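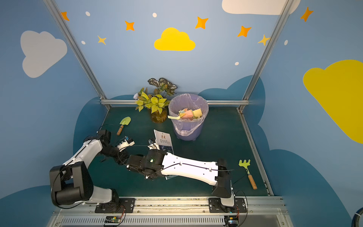 Station 2, both arms over the table, book out and bin to the back.

Weekly bench check with my comments -- Friday, morning round

I fill this in for the Culano bench every week, and since people keep asking me whether these things can do housework yet, I've let the comments run on a bit. Skip to the marks if that's all you want.

1. Base bolts and rail: PASS
Went round both bases with the hex key. Nothing moved. There's grit in the rail groove again, so could whoever is on the brush please do the groove as well as the top.

2. Cables clear of the joints: PASS, WITH COMMENT
I ran each arm through its full sweep at slow speed and nothing snagged. I'd still like the slack near the left elbow taken in a bit. It's the sort of thing I'd tell someone off for on a hoover.

3. Emergency stop: PASS
Pressed it 5 times, arms stopped 5 times. Please don't hang your lanyard on the button, you know who you are.

4. Grip force on paper: PASS, WITH COMMENT
This is the one I care about. Opening a book and turning a page sounds like nothing, a toddler can do it (badly), but paper is horrible stuff for a machine. Press too lightly and the finger skates over it, press too hard and you've put a crease in somebody's library book. We're on the Juken pads now and I like them much better than the old ones.

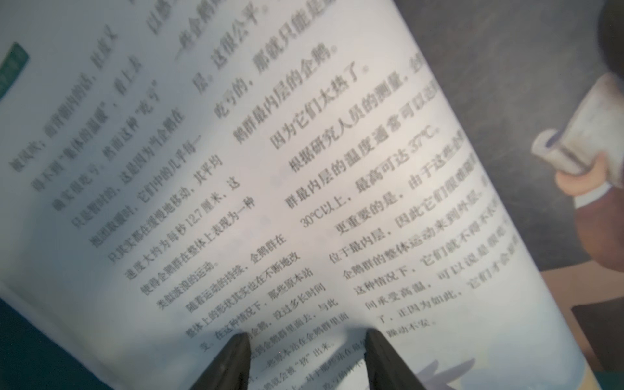

What I look for is any mark left on the sheet once the fingers come off, and I go over it with a torch held low. No tears this week, one faint dent, and I've let that go. Page counter reads 3496, pads are due for changing at 4000, so order them now please!

5. Loose items on the table: ACTION
Trowel and rake both need a proper home when the job is a book job. I know the gardening set gets used too, but a handle in the wrong spot is asking for a knock. Rezaei tray, left-hand shelf.

6. Bin and liner: PASS
Liner is folded over the rim as it should be. Picking up scrap paper is still my favourite chore to watch, and the nearest to something I'd pay for at home.

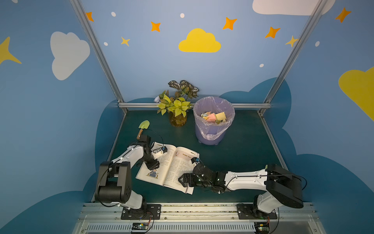 Would I trust a pair of arms to tidy my living room yet?
Only with me sat next to them and the stop button in reach. They're good at a job they've practised on a table they know, and my living room is neither.

7. Logs copied to the Cunura drive: NOT DONE
Drive was full. Will try again after lunch.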